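A plate, a mug and a mandarin with Saoirse Hegarty

I had planned to ask Saoirse Hegarty about color trends. We got as far as the first question before she told me she doesn't follow them, and then we talked about snacks for most of an hour, and I had a great time.

Saoirse runs Cadgate, the little housewares shop in Willdale with the green awning (if you've ever parked behind the library you've walked past it). She sells plates, mugs, bowls and trays, mostly in the kind of soft colors you'd find in a box of chalk.
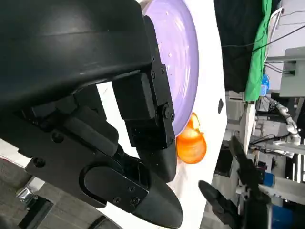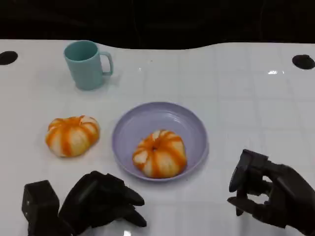
The lavender plate on the white table.

I wanted to know about that plate first. Why purple? Who eats off purple?

"I do! Every day," she said. "People pick white because they think food looks best on white, and sure, a steak does. But put something orange on lavender and just look at it. A mandarin, a piece of cheddar, half a sweet potato. It's the cheapest way I know to make lunch look like you tried."

She's right about the mandarin. Peeled, no knife, no napkin, sitting on that pale purple, it looks like something you'd pay nine dollars for at a hotel.

The mug is teal, or I'd call it teal. Saoirse calls it "swimming pool." It's plastic, and I was a bit surprised, so I asked whether customers turn up their noses at plastic mugs.

"Some do. They pick one up, they feel how light it is, and they put it back. Then they come in again after they've had kids, or after they've moved into a place with a tile floor." She laughed at that one for a while. "I had a lovely stoneware mug from my sister. It lasted 3 weeks."

She won't put boiling water in a plastic mug, she says, and she tells customers to check the bottom before they microwave one. For juice, milk, cold coffee or just water on the nightstand, she reaches for plastic every time. I have since bought two, so make of that what you will.

We got onto sizes. I'd never given a single thought to the size of a snack plate, but Saoirse has strong feelings. Dinner plates are too big for an apartment cabinet (she measured hers with the door off, which I loved) and saucers are too small for anything but a teabag. She wants a plate with a proper raised rim, so that nothing rolls.

"Grapes," she said, very seriously. "Cherry tomatoes. A mandarin will go straight off a flat plate if you walk with it. I lost one down the stairs at my mother's and the dog had it before I got to the bottom."

Was the dog all right?

"The dog was thrilled."

The shop opened in September with one shelf of stock and a card table for a counter. She bought the first lot from a wholesaler called Niskanen, who wouldn't sell her fewer than 900 pieces, and her whole hallway was boxes until spring. "I went sideways to the bathroom," she said. The color that sold out first was a mustard yellow that she'd only ordered to make up the number. She has never been able to get it again and people still come in asking.

Last year she sold 2864 pieces, and she knows that because she still writes every sale in a notebook. There's a register too. She just likes the notebook. Mugs beat plates by a mile, and a good many go out the door one at a time.

"I don't really push sets. I had a man in who wanted four of everything and he lives alone! I sold him one plate, one bowl and a mug, and he came back for a second mug, so I suppose somebody's visiting."

I asked what goes with lavender, for those of us who would get it wrong. Teal, obviously. White, gray, a buttery yellow. She'd keep it away from red, and she's gone off pink next to it, though her daughter disagrees. A plain white table helps a lot, she says, especially a shiny one, and she'd skip the placemat. She can't stand placemats. There was a short detour here about a placemat called the Lanska, woven, very handsome, that she stocked for one summer and that held on to crumbs like a carpet. There are still 137 of them in her storage unit. If you want some, ask, she'll practically throw them at you.

Before I left I asked what she'd had for lunch, mostly to be polite.

"Toast," she said. "On the purple one."

The shop is open until six most evenings, and there's a new delivery of bowls coming in that same chalky blue-green as the mug. I've asked her to put one aside for me.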